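A county court program that lets people with minor criminal charges avoid a conviction will take on more cases this winter, the Fistthorpe prosecutor's office said. 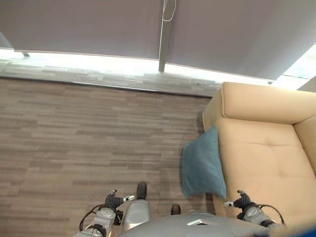 Fistthorpe County Prosecutor – Diversion and Pretrial Unit

The program is open to adults charged with a first misdemeanor, such as shoplifting or trespassing. Those who are accepted sign an agreement, pay back any loss and meet with a case manager for six months. If they finish, the charge is dismissed.

Until now the program has been limited to 40 open cases at a time. Beginning in December the limit goes up by 35. The unit has handled 139 cases since it opened, and 11 people were removed for missing meetings or picking up a new charge. Their cases went back to court.

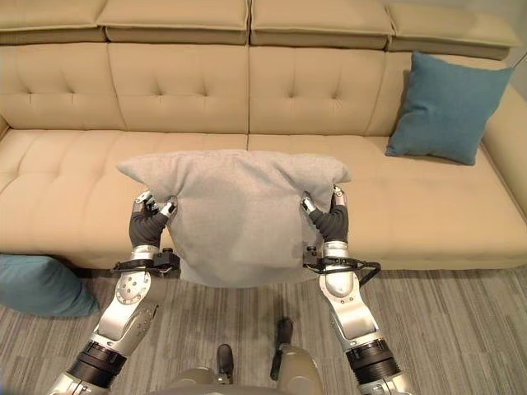
Gray pillow and beige sectional sofa.

Charges involving weapons, drunk driving or violence in the home are still not eligible. Victims are asked for their views before an agreement is signed, but the decision stays with the prosecutor.
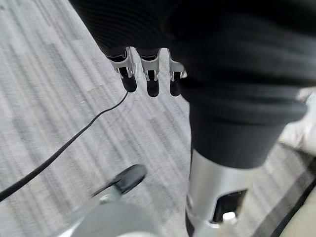 Restitution is the part of the agreement that takes the longest to settle. Store owners and homeowners must send in receipts or a written repair estimate within 30 days of the charge. A claim should name the item and its kind – "gray striped carpet" will do, while "floor damage" will be sent back. Payments go through the clerk's office and can be made monthly.

Case management will be handled by Pendari, which already runs the county's check-in line. The contract covers one year. 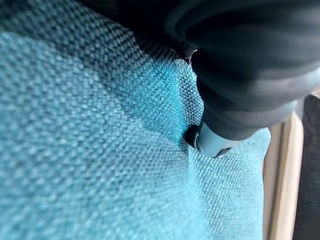

Krishnan said the larger limit was welcome but that six months was too long for someone accused of taking a few dollars' worth of goods, and asked the county to consider a three-month track. The office said it has no plans to change the length.

Applications are taken at the clerk's window until 4 p.m. A defense lawyer may file one on a client's behalf.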